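Stalteo to release Musiden, a vampire film for people who usually wait for the DVD extras

13 August 2020

Hello from all of us at Stalteo. I'm the one who writes these things, and normally I get to tell you that somebody else's old film has been cleaned up and put in a nicer box. This time it's one of our own, and I've been hopping about the office since January waiting to be allowed to say so.

Musiden is a horror film. It runs for 90 minutes, it has one vampire, one very damp house and a family called the Bansals who should have read the survey before they bought it (I would have bought it too, the staircase is gorgeous). It was written and directed by Graça Torres, and it's her first feature after years of cutting other people's.

I first read the script on a train and missed my stop. What got me was how long the vampire takes to do anything. He turns up at the door in the second scene, perfectly polite, and then he just keeps being let in - for a cup of tea, to look at the boiler, to sit with the grandmother. By the time anyone is bitten you have been shouting at the screen for ages. I shouted at the page, and a man moved seats.

We shot it with very little money and one fog machine. The blood is mostly beetroot, and I still have a shirt to prove it.

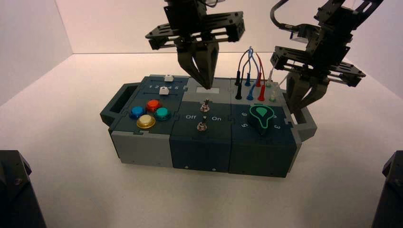 Graça Torres told us she had grown up on late-night horror with the sound turned down so her parents wouldn't wake, and that she wanted a film you could follow, and be frightened by, without hearing a word. She also said the ending had been rewritten more times than she would like to admit, and that the grandmother was always going to get the last scene, whatever we thought of it.

We thought quite a lot of it, as it happens! I won't spoil it here, but if you come to a screening please don't tell the person behind you in the queue.

The music is by Pasard, a trio who recorded the whole score in a church hall with the heating off. You can hear them getting colder. There are only 217 copies of the soundtrack on vinyl, each with a fold-out drawing of the house, and I have already hidden mine from my brother.

Musiden will be available to rent or buy from our website, and the disc edition is limited to 2,670 copies. It comes with a commentary by the director, a short film she made as a student, and a booklet of her storyboards. A handful of cinemas are planning screenings with reduced seating, so do check with yours before you set off.

Review links are ready now. Just reply to this email with the name of your magazine, site or podcast and I'll send one over, usually the same day. Stills and the poster are in the press folder, and Graça is happy to do interviews by phone or video - mornings suit her best.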